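Clellari Water Softeners – Customer Support
Ticket 3288
Subject: Softener regenerating in the daytime and hard water at the kitchen tap
Opened: 2022-08-15
Status: Solved

Customer wrote:

Hello, and thank you in advance for reading all of this, as I do tend to go on a bit. We have one of your block salt softeners in the cupboard under the kitchen sink at our place in Durnthorpe. It was fitted in April by Szabó Plumbing and until a few weeks ago I would have recommended it to anyone. The kettle stayed clean, the shower screen stayed clean, and I was getting through far less washing-up liquid than I used to.

Then the white marks started coming back. First it was a bit of chalkiness on the glasses, which I put down to a new brand of dishwasher tablet, and then a proper crust in the kettle. At the same time the softener began doing its rinse in the middle of the day. The booklet says it should go at 2 in the morning, but I have heard it start up while I was getting lunch ready, and it goes on gurgling down the waste for a good while. Is it possible the two things are connected?

There is plenty of salt in it, both blocks are a decent size. I have not touched any of the settings, partly because I am rather frightened of them.

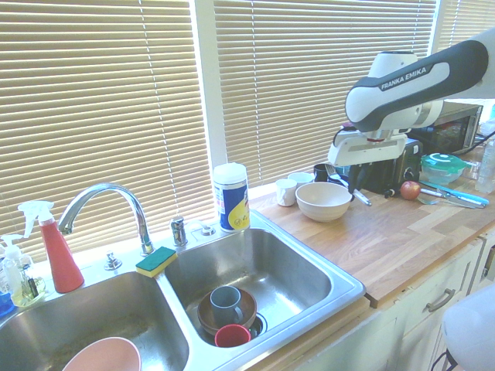 I should also say that the cold tap in the kitchen is supposed to be softened, with a separate little drinking tap in the utility room on the hard supply. So it isn't a case of me testing the wrong tap, although I did go and check that after a friend suggested it. The hot water seems just as bad as the cold.

Support replied:

Hello, and please don't apologise, the detail is a great help. Yes, the two may well be connected. If the unit has had its power interrupted, the clock can fall back to its starting time, and then "2 in the morning" for the softener might be the middle of your day. That alone wouldn't give you hard water, though. For that we would look first at the bypass, and then at the capacity setting.

Could you please try these, in this order?

Look at the clock on the display and tell us what it says compared with your kitchen clock.
Find the bypass valve on the pipework behind the unit. If it is a Rudow valve it will have one lever, and the lever should be fully across to SERVICE.
Hold the menu button until the display changes and read us the number next to CAP.
Run the cold tap for a minute, then use one of the test strips from the welcome pack.

Customer wrote:

Right, I have been on my hands and knees with a torch and I have answers! The clock was nearly eleven hours out. We did have a power cut in July, so I expect that's the culprit. I have put it right, and it was much easier than I feared.

The lever does say Rudow on it and it was not fully across. I'd say it was two thirds of the way. There's a big bag of potatoes and a bucket living in that cupboard and I have a nasty feeling one of them has been leaning on it. The CAP number is 2000. The test strip went hard, well into the darker colours.

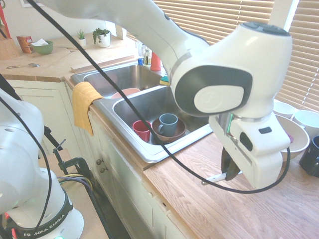

I moved the lever over until it clicked, and then did another strip straight away, and it was still showing hard. Should I have waited? I didn't want to go fiddling with anything else before hearing from you.

Support replied:

You did well to stop there. A part-open bypass lets hard water mix in with the soft, so that explains the crust. 2000 is the correct capacity for your model, so please leave it be. The pipes and the hot cylinder will still be full of mixed water, and the resin could do with a fresh start too.

Please start a manual rinse by pressing the button with the circular arrow, and leave all the taps off until it finishes. Allow 30 minutes. After that, run the cold tap for a couple of minutes and test again. The hot side will take longer to clear, depending on how much you use.

If you can, keep the potatoes on the other side of the cupboard.

Customer wrote:

Done, and the strip is soft! I did a second one to be sure. The hot was still a bit chalky that evening but by the next night it had come good as well, and the softener has gone back to running while we're all asleep. I've descaled the kettle – two goes with vinegar – and found the potatoes a new home in the utility room.

One small question while I have you: do I need to reset the clock when the hour changes in October, or does it know?

Support replied:

It doesn't know, I'm afraid, so it will run an hour early until you change it. No harm done if you forget. We'll mark this one as solved, but replying to this message will open it again.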